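Bench Technician, Desktop Teardown and Parts Recovery
Clernerden site, full time
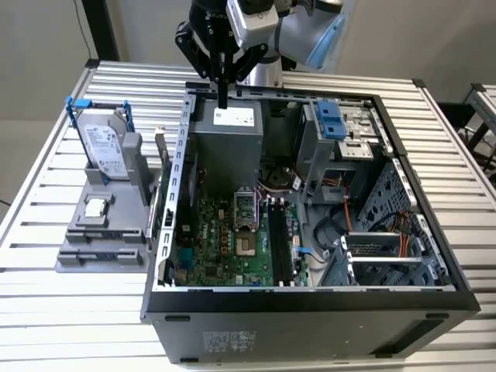

Zosent takes in retired office desktops, strips them to component level and returns tested parts to stock. We are hiring a bench technician for the tower line. The position reports to Oluwatosin Ajayi, line supervisor.

Scope of work

The technician works on one unit at a time. Most units are business towers from large office fleets, and several makes and generations are mixed in the same delivery. Small form factor machines are handled on a separate line and are not part of this job.

Duties:
- Log the asset tag and remove the side panel.
- Remove drives first and place them in the locked bin. Drives are not tested on this bench.
- Remove memory, processor and cooler. Clean off old thermal compound.
- Inspect the CPU socket under magnification. Boards with damaged contacts go to scrap.
- Disconnect and pull the power supply. Check the rating label against the intake record and correct the record if they differ.
- Remove the optical drive, fans and drive cage. Sort cables by connector type.
- Remove the motherboard, bag it and label it with the tag number.
- Sort the bare chassis by metal type.

Power supplies are never opened on this line. Units with swollen capacitors, burn marks or liquid residue are set aside for Bernadette Ó Dálaigh in quality control.

The current backlog is 2470 units. The target after training is 31 units per shift, measured as a weekly average. Units set aside for quality control count toward the total.

Requirements

- 2 years of hands-on work with desktop hardware, in repair, refurbishing or field service. School lab work counts for up to half of this.
- Ability to identify common memory, drive and power connectors by sight.
- Working knowledge of static control. Wrist straps are worn at all times at the bench.
- Ability to stand for most of a shift and lift a full tower from cart to bench.
- Accurate typing. Records are kept in Rekorel; training is provided.

Useful but not required: board-level soldering, experience with BIOS password recovery, forklift certificate.

Conditions

Day shift, with a paid lunch break. Hand tools, gloves, eye protection and safety shoes are supplied. Technicians who pass the Athanasiadis bench test at the end of training receive a one-time payment of $800. The test may be repeated once.

How to apply

Send a resume and a short list of the desktop models you have worked on to the hiring desk at the Clernerden site. A cover letter is not needed. Selected applicants will be asked to complete one supervised teardown on site, with tools provided. Please state any dates in May when you cannot attend.

Posted 2023-05-09. Open until filled.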